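How does the vote for the Ballineck headship work when two families both claim the seat?

Posted in: Local government and customs

My mother's side is from Ballineck and I am trying to follow what is going on with the headship. The old head died in April. There are two families putting people forward, the Cabrera house and the Guletti house, and each one says the seat is theirs by turn. The selectors met and one name came out ahead, but the district office has not confirmed anybody and now the market is closed after 6 p.m. by order of the district.

What I want to know is this. Is the district office bound by what the selectors decide, or can it pick the other person? And does it matter that the Guletti side says the last turn was skipped? I have relatives on both sides of this and each gives me a different version, so I would like an answer from someone who has read the rules. I live out of state and can't go to the hall and look.

— plainfolk77

Rocío Becerra

I grew up in Plilwood, next district over, and went through this with our own seat, so I can tell you how the rules read. They are the same for both districts.

The selectors vote and send up a list. It is a list, with the votes written next to each name. The district office then has to appoint from that list. The rule says the office "shall have regard to" the votes, and people have been arguing over those words for as long as I can remember. The families read it to mean the top name gets the seat. The district reads it to mean they look at the votes and then decide. In Plilwood the top name was appointed, so it was never tested there. I don't know of a case where the second name was appointed and it went to court.

What the office can't do is appoint someone who is not on the list at all. If they want a different person they have to send the list back, and they have to give the reason in writing. Ask your relatives if a letter like that has come. If it hasn't, then the list stands and the office is just sitting on it. There is no time limit for them to act, which to my mind is the real problem with the whole arrangement.

On the skipped turn: rotation between houses is custom and is not in the written rules. The selectors can take it into account when they vote. Once they have voted, a family that thinks its turn was passed over can file an objection with the district clerk. The objection does not cancel the vote. It does give the office a reason to wait, so I would guess that is what is happening now.

The market order is a separate thing. The district can close public places in the evening if it expects trouble, and it can do that with or without a dispute over the seat. It has to be renewed, so look for a new notice on the board.

If you want the papers, write to the clerk and ask for the selectors' return and any objections filed. You don't have to live in the district. When I asked for ours they came by mail, with a copying fee. Put your full return address on the letter, they will not send it by email.

hillroad3520

They will pick who they want. They always do. My uncle stood outside the hall with everybody else the last time and it made no difference.

Also it was the Cabrera turn. Everyone knows that.

M. at the lower bridge

Mostly agree with Rocío, two corrections.

First, the selectors' vote has to be held in the hall with the door open. If it was held in a private house, either family can ask for it to be done over, and the office has to grant that. I heard from two people that this one was held in a house. I was not there, so take that for what it is. If it's true, the count doesn't matter yet and they will have to meet again.

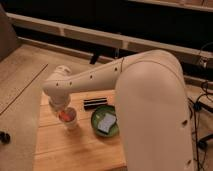

Robot arm and white cup on a table.

Second, the objection does have a deadline. It has to reach the clerk before the office makes an appointment. After that the only way is the court, and the family pays its own costs. So if the Guletti side is only complaining and has not filed, they should file now.

I would not go by what either family says about whose turn it was. There were years when the seat was empty and a caretaker head sat in. One side counts that as a turn and the other doesn't. The selectors are supposed to settle that before they vote and write it down — ask for that page too when you write to the clerk.

Contact the moderators | Report a problem with this page | Copyright the page owners and posters | Back to top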